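Kann der Roboter schon mein Zimmer aufräumen?

Aus unserer Reihe »Frag doch mal Tritell«, für Kinder ab acht

Bestimmt hast du dir das auch schon einmal gewünscht: Du liegst gemütlich auf dem Bett und liest, und währenddessen rollt ein freundlicher Roboter durchs Zimmer, räumt die Bausteine in die Kiste und stellt gleich noch die Teller vom Abendbrot weg. Herrlich wäre das! In unserem Postfach liegen inzwischen 48 Briefe mit genau dieser Frage, und deshalb wollen wir sie heute einmal ganz in Ruhe beantworten.
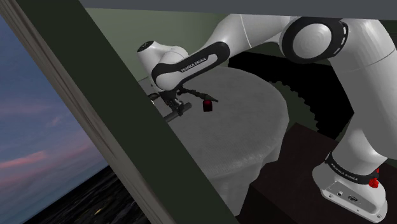
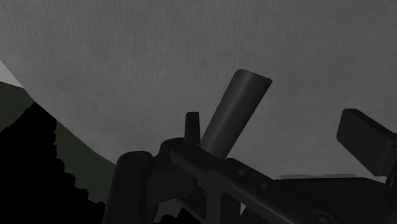
Runder Tisch, graue Decke, ein kleiner roter Würfel und eine graue Walze: das obere Bild zeigt den Roboterarm am Tisch, das untere den dunklen Greifer und eine Walze aus der Nähe. Beide Bilder stammen aus dem Computer.

Warum üben Roboter denn im Computer? Stell dir vor, du lernst gerade, den Tisch abzuräumen, und dir fällt dabei jedes Mal ein Glas herunter. Da wären die Schränke bald leer (und deine Eltern nicht so begeistert). In einer ausgedachten Computerwelt, die man Simulation nennt, geht nichts kaputt. Da darf der Arm 2.000 Mal danebengreifen, und danach drückt man auf einen Knopf, und alles liegt wieder an seinem Platz.

Danebengreifen ist nämlich ziemlich leicht! Mach einmal einen kleinen Versuch: Leg einen Bauklotz und einen runden Stift auf den Tisch, schließ ein Auge und heb beides mit nur zwei Fingern auf. Der Klotz hat gerade Seiten, an denen deine Finger guten Halt finden. Der Stift aber rollt gern davon, wenn du ihn schief anstupst. Deine Finger merken das sofort und rücken ein bisschen nach, ganz ohne dass du darüber nachdenken musst. Ein Roboter muss so etwas erst mühsam lernen: Wo liegt das Ding? Wie herum liegt es? Wie fest darf ich drücken?

Und was klappt nun schon? In Fabriken arbeiten Roboterarme seit vielen Jahren, manche 24 Stunden am Tag. Dort kommt aber oft immer das gleiche Teil an immer der gleichen Stelle an, und das mögen Roboter sehr. Auch zu Hause gibt es schon Helfer, den Staubsaugerroboter zum Beispiel, der brav seine Runden dreht und sich dann doch unter dem Sofa in einer Socke verheddert.

In deinem Kinderzimmer sieht es dagegen jeden Tag anders aus. Mal liegt der Pulli über den Bausteinen, mal sitzt die Katze in der Kiste. Ein Kuscheltier ist weich, ein Legeturm wackelig, und woher soll eine Maschine wissen, dass die zerknitterte Zeichnung auf dem Boden kein Müll ist, sondern dein allerschönster Drache? Für so ein Durcheinander brauchen Roboter noch sehr viel Übung, und wie lange das dauert, kann dir heute niemand sicher sagen.

Bis dahin bleibt das Aufräumen also leider an dir hängen. Aber du kannst dabei ja Roboter spielen: Einer von euch gibt die Befehle, der andere macht ganz genau das, was gesagt wird, und kein bisschen mehr. Ihr werdet staunen, wie viele Befehle man für eine einzige Socke braucht!

Wörter zum Merken
Greifer: die »Hand« am Ende eines Roboterarms
Simulation: eine nachgebaute Welt im Computer, in der man Sachen ausprobieren kann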